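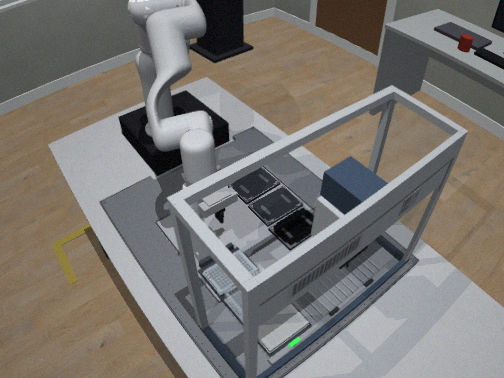 Thread last edited: April, 21:14

Grube Local History Board > Podcasts and talks > The 1757 bread riot episode

millrace_nele
Has everyone listened to the new one yet? I had it on while doing the ironing and ended up ironing the same shirt twice. It's the bread riot of 1757, and they've got hold of the miller's letters at last! I loved the bit where he complains to his brother that the crowd took the flour but left him his "worst cheese". Nele Heitmann reads them beautifully too (no relation, we just share a first name, before anyone asks again).

oldtollhouse
Listened this morning. Good fun, but I don't buy the claim that the riot began at the toll gate. The constable's book has it starting in the churchyard, and he was there. The miller was in bed with a bad leg, he says so himself in the second letter.

millrace_nele
Fair, but the constable had every reason to put it in the churchyard! If it started at the gate then it was his gate and his fault.

Pravico
I'm with oldtollhouse on this. Also the presenter keeps saying "the starving poor", and the people named in the book include a saddler and two innkeepers. Cross, yes. Starving, I doubt it.

tansy_b
Saddlers got hungry as well you know. My lot were saddlers and there's a pauper burial in there only a few years later. Prices that year were dreadful, have a look at what a loaf cost in the vestry accounts.

Pravico
Point taken about prices. I'd still have liked them to read the names out - it's a 50 minute episode and they spent ages on the weather.

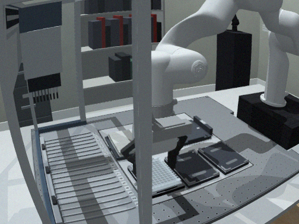 Posted by Zalline, 4 replies

Zalline
The weather matters though, doesn't it? Wet harvest, river too high for the mill to run, no flour. I thought that was the best part. What annoyed me was the music under the letters. I had to go back over the bit with the brother because of some fiddle.

oldtollhouse
The fiddle was awful, agreed.

millrace_nele
I liked the fiddle :(

tansy_b
Does anyone know if it's the same Lutz Kramer who gave the talk on the tannery in 2020? He sounded much more sure of himself then. This time it was all "we might imagine".

Zalline
Same one. I'd rather have "we might imagine" than him making it up. He got the date of the bridge wrong in the tannery talk and had to send a correction round.

oldtollhouse
He did, and he still has the wrong bridge. I'll type up the constable's pages tonight if my eyes hold out. The handwriting is shocking after page 4.

millrace_nele
Yes please! And put the spellings in as they are, I like "ryotous".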